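The Arms on the Finishing Floor: Your Questions, Answered
By Marisol Schumacher
September
14 comments | 37 shares

When we first told people at the Heresau shop that two robot arms were coming to the finishing floor, I put a shoebox by the time clock and asked for questions. I got a full shoebox, plus a few more on the backs of lunch receipts, and one very long letter that I have kept and am still fond of. I have answered the ones that came up most often, and I've let myself go on a bit where I thought the question deserved it. If yours isn't in here, please come and find me (I'm upstairs next to the sample room until 6, most evenings).

Is anyone losing their job over this?

No. I know that's the answer you would expect from the person who runs the office, so let me give you more than the one word. There are 161 of us at Flenilside counting both shops, and the agreement we signed with the shop representatives says that no position on the finishing floor goes away because of the arms. If somebody retires or moves on, the opening gets posted just as it always has been. The agreement is in the blue binder in the break room, and I'd really like you to read it yourself instead of taking my summary for it. It's only eight pages, and the last two are signatures.

So what are they for, if everybody is staying?

Mostly for the holding, turning and passing along that wears people's wrists out. Anyone who has spent a winter on round tops and bowls knows what I mean. You pick the piece up, you turn it a little, you look, you turn it again, and by the afternoon your thumbs don't want to close around a coffee cup. Hortensia Apaza has been on this floor longer than I've been in the building, and she told me the sanding never bothered her half as much as the gripping did. We wrote that on the whiteboard at the first planning meeting and left it up.

Who decides whether a piece is good enough?

You do. The arm doesn't grade anything and it doesn't sign the tag. A person looks at every piece under the lamp and runs a hand around it, same as ever, and if that person says it goes back, then back it goes. We did talk about cameras doing a first sort, and a good many of you had strong feelings on the subject. We've put that idea away, and it won't come out again without a meeting first.

Will my pay change?

Your base rate stays where it is. The piece bonus is the part that needed work, and I'm glad so many of you wrote in about it, because the old formula would have gotten strange very quickly with an arm in the line. Now the bonus goes to the whole table and is shared by hours. Anyone who finishes the Tillman course also gets a one-time payment of $2000, and that includes people who take it and then decide they'd rather stay at a bench without an arm. You did the learning, so you get the money!

What is the Tillman course?

It's the training we named after the old Tillman building, where we hold it (there's more room there, and the heat works). It runs six weeks, on paid time, in groups of eight. You learn how to start and stop the arm, how to teach it a new position, how to clear it when it gets stuck, and how to fill in the log so that the next shift can read it. You don't need to know anything about computers going in. Several people in the first group told me they were sure they'd be hopeless, and they're the ones I now call when I can't get something to work.

Why do they go so slowly?

We asked for slow. Werkon, the firm that set up the line for us, offered a faster setting and we turned it down for the first year. The people standing next to the thing should be able to see what it's about to do, and I'd much sooner hear grumbling about the pace than hear about a pinched hand. We'll talk about speed again once everyone has had their turn in the course.

How does it hold something round without marking it?

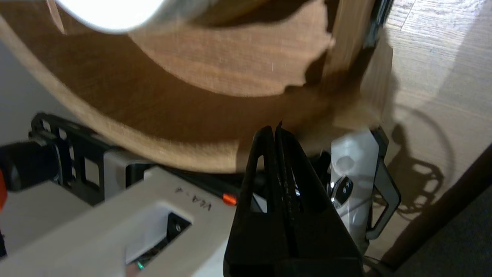

Round work is the hardest thing we ask of the arms, and it's where most of the teaching time goes. A flat board is forgiving and a curve isn't, so you'll spend a good part of the course learning where to bring the gripper in and how to creep up on a piece in small steps. The fingers are narrow things, black, with triangles cut out of the sides and tips that come to a point, and on a big brown round like this one you'll want to watch those tips where they meet the lower rim. Hortensia teaches this part, and she will have you do it over until your approach suits her. Bring a sweater and some patience.

Can I say no to working next to one?

Yes. Tell your lead or tell me, and you won't be asked to write up a reason. There's plenty of bench work that will stay bench work for as long as I can see ahead, including all of the repairs and anything with inlay.

What if I think something is wrong with it?

Stop it. Any person on the floor may press the red button at any time, and you will never be asked to make up the minutes. Then write it in the log, even if it seemed like nothing, and let your lead know before you start it up again.

When is the next group?

The sign-up sheet goes on the break room door at the end of the month. If the sheet is full, put your name underneath anyway and I'll start a second one.

14 comments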